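Section 4. Setting Up Your Candidate Profile

This section covers the first-time set-up of a candidate profile in Mollik, from account activation to the first application sent. It applies to candidates whose account was opened by a placement adviser. Candidates who registered on their own should start with Section 3 and return to this section at step 5.

Last revised: 2018-02-28

4.1 Before you start

Have the following on hand:

Your activation letter or e-mail. The activation code is printed below your name.
A current resume, saved as a PDF or a plain text file.
The names and contact details of two people who have agreed to act as references.
The dates of your last three jobs, by month and year.

Note: The resume file may not be larger than 900 KB. Larger files are rejected without a message on older browsers.

4.2 Activating the account

1. Open the Mollik sign-in page and select First visit.

2. Enter the activation code exactly as printed. The code is case-sensitive.

3. Choose a password. Write down the recovery phrase shown on the next page and keep it away from the computer. The phrase is shown once.

4. Select Confirm. The profile page opens with your name and adviser already filled in. If the adviser shown is wrong, stop and contact the help desk. Do not create a second account — duplicate profiles are merged by hand, and applications sent from either one are held until the merge is finished.

4.3 Entering work history

5. Open the History tab and select Add position.

6. Enter the employer, the job title and the start and end months. Leave the end month blank for a job you still hold.

7. In the Duties field, enter what you did in the job, one duty per line. Start each line with a verb. The field takes up to 400 characters; text past the limit is dropped when you save.

Poor: Responsible for various stock matters.
Better: Counted stock each week and reported shortages to the shift lead.

8. Select a reason for leaving from the list. Employers do not see this entry. It is used by your adviser when preparing you for interviews.

9. Repeat steps 5 to 8 for each position, newest first. Gaps longer than three months are marked in yellow. A yellow mark does not block the profile. To clear it, select the gap and enter a short explanation such as study, family care or travel.

Caution: Do not paste text straight from a word processor into the Duties field. Hidden formatting counts toward the character limit. Paste into a plain text editor first, then copy from there.

4.4 Uploading the resume

10. Open the Documents tab and select Upload. Choose the file and wait for the green bar to fill.

11. Compare the preview with your own copy. Check the phone number, the e-mail address and every date. Where the resume and the History tab disagree, an employer will see both versions side by side.

12. Name the file with your last name and the word resume, for example ngata-resume. Up to four versions may be stored. Mark one as the default.

Note: Error 430 means that the file is password-protected. Save an unprotected copy and upload it again.

4.5 References

13. Open the References tab and enter the name, job title, phone number and e-mail address of each reference.

14. Set the contact rule. Ask me first is the default and is suitable for most candidates. Contact at any time should be used only when both references have agreed to it in writing.

Caution: Do not list your current supervisor unless your current employer knows you are looking for other work. The contact rule limits what Mollik sends out. It does not stop an employer from making a phone call.

4.6 Job preferences

15. Open the Preferences tab. Set the kind of work, the travel distance and the earliest start date.

16. Enter the lowest pay you would accept, by the hour or by the year. Employers see only whether their offer meets it.

17. Select the shifts you can work. Leave a box clear if you are unsure; shifts can be added later, but an employer who has already made an offer is not told of the change.

18. Save the page. Matching runs overnight, and the first results appear on the Matches tab the next morning.
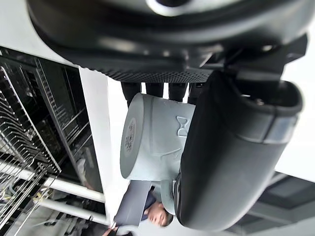 4.7 Sending the first application

19. Open the Matches tab and select a position. Read the full listing, including the closing date and any license requirements.

20. Select Prepare. Choose the resume version to attach and, if the listing asks for one, write a cover note.

21. Select Send to adviser. Your first application is always checked by an adviser before release. Later applications go directly to the employer unless you ask for a check.

22. Look for the status Released on the Applications tab. If the status still reads In review after two working days, call the help desk and ask for Lorraine Hoani or Ewan Ruddock.

Note: An application can be withdrawn until the employer opens it. After that, the Withdraw button is gray, and the employer must be contacted by phone.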